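Gullevex Air

Gullevex Air was a regional airline which operated scheduled passenger flights from its base at Rivadeneira Airport. It was founded by the Danish-born businessman Hjalti Kirkegaard and flew for nine years before it stopped all operations. At its largest the company served 14 destinations, most of them small towns with no rail connection. The brand name is today owned by the ground handling company Brilance, which does not use it for flights.

History

Foundation

Kirkegaard had worked for a long time in aircraft leasing when he began to plan an airline of his own. The first business plan was for cargo only. It was changed after the regional government of Rivadeneira offered a subsidy for passenger routes to the northern valleys, where the road is often closed by snow in winter. The company received its operating license in February and started with one leased turboprop aircraft of 48 seats. The first route was between Rivadeneira and Cliditz, a distance of 265 kilometers.

The name Gullevex was taken from an earlier trading company of the Kirkegaard family and has no meaning in any language. The original livery was white with a dark green tail. It was made simpler later, when the aircraft were repainted.

Growth

In the second year the airline received two more aircraft of the same type, so that the fleet had 3 airplanes in total. With these it was possible to fly to Cliditz twice in a day and to open summer routes to the coast. The summer routes were sold mainly through travel agencies, and they had better results than the subsidized ones.

Pirjo Pitkänen became chief executive in the fourth year, when Kirkegaard moved to the position of chairman. Under her direction the airline left the old reservation system and began to sell most of its tickets directly. She also closed the small maintenance unit at Cliditz and brought all the technical work to the main base. This decision was criticized by the town council of Cliditz, which had paid for a part of the hangar.

Decline and closure

The subsidy contract was given for five years and was extended one time. When it was offered again, Gullevex Air asked for a higher payment per flight because of the fuel price, and the contract went to another bidder. The company tried to continue on the Cliditz route without support, but the average load was too low in winter. The last flight landed at Rivadeneira in the evening with 31 passengers on board. The aircraft were returned to the leasing company in the following weeks.

Destinations

The network was built around Rivadeneira, and there were very few flights which did not begin or end there. An exception was the summer service between Cliditz and the coast, which operated without a stop at the base. Cliditz was the only destination served in every season of the airline's existence. Its runway has a length of 1620 meters, and in strong heat the aircraft could not leave with a full load. On such days a part of the baggage was sent by road.

Cabin and service

All aircraft had a single class with two seats on each side of the aisle. Coffee, water and a small biscuit were free of charge on flights longer than 40 minutes. On shorter flights no service was offered. Passengers could take one piece of hand baggage of up to eight kilograms, and a checked bag was included in every fare except the lowest one.

The airline never had a lounge of its own. Passengers with a flexible ticket could use the common waiting room at Rivadeneira. 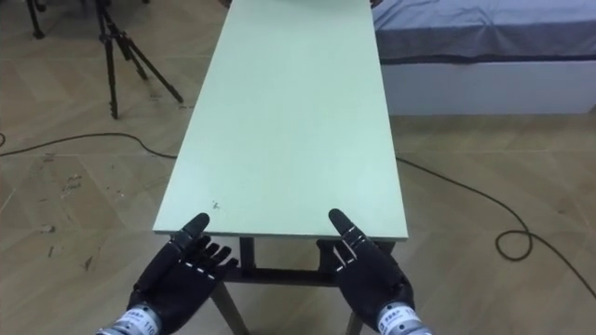
A long table with a pale green top and a dark metal frame.

Frequent flyer program

The program was named Valley Card. It did not use points. A passenger received a stamp for each return trip, and the tenth trip was free if it was made outside of the holiday period. The card existed on paper until the sixth year and was then moved to the website. After the closure, unused stamps lost their value, and several card holders made a complaint to the regional consumer office. The office decided that the stamps were a discount and could not be treated as a debt of the company.

Employees

The airline had more than 90 employees in its best year. Pilots were at first hired from abroad, as there was no training school in the region. Many of the ground employees at Rivadeneira were later taken over by Brilance.

Later use of the name

Brilance bought the name, the logo and the internet address from the liquidator. The address now leads to a page with information for former customers. The page was last changed on 6 August 2025, when the telephone number for old baggage claims was removed.

See also

Rivadeneira Airport
Cliditz Airfield
Brilance
Valley Card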